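Sock (household article) – from the Faltutmont Home Wiki
Last edited Sat 4 August

A sock is a knitted tube for the foot, closed at one end and open at the other, and I have been keeping this entry going because I love the things! People wore wrapped cloth and matted animal hair on their feet long before anyone knitted a heel. Knitting machines made socks cheap, and stretchy yarns later did away with most garters (my grandfather kept his anyway).

Parts
The cuff holds the sock up, the leg covers the ankle or calf, and the heel is the clever bit – a little pocket that lets a straight tube turn a corner. Then come the foot and the toe. If you feel a ridge across your toes, that's the seam, and a hand-linked one is much flatter.

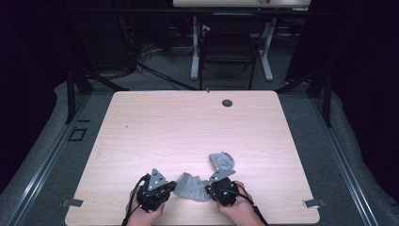

Fiber matters more than most shoppers think. Cotton is soft but holds on to sweat, so I save it for lazy days. Wool stays warm when damp, and a wool sock with a bit of nylon in it will outlast a pure one by ages. My favorite winter pair is a wool blend from Pretard, bought one November and still going after 70 washes (yes, I kept a tally on the laundry room wall).

Washing and mending
Turn socks inside out, wash them cool and keep wool away from the dryer. Small holes can be darned by weaving yarn over and under across the gap, and I'd start while the spot is only thin. Bandara sells a nice darning mushroom, though a light bulb was good enough for my family for years.

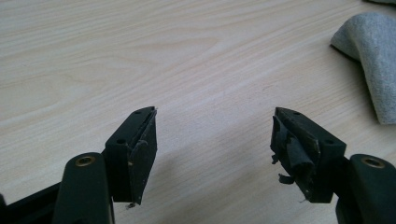 Storage is where people get heated. Balling the pair by folding one cuff over the other is quick, but it stretches the elastic on that side. I fold mine in thirds and stand them up in a drawer, dark ones at the back. Hikers on the Umis trail roll theirs tight to save space, and for a weekend bag I do the same.

See also: Slipper, Stocking, Darning, Lost laundry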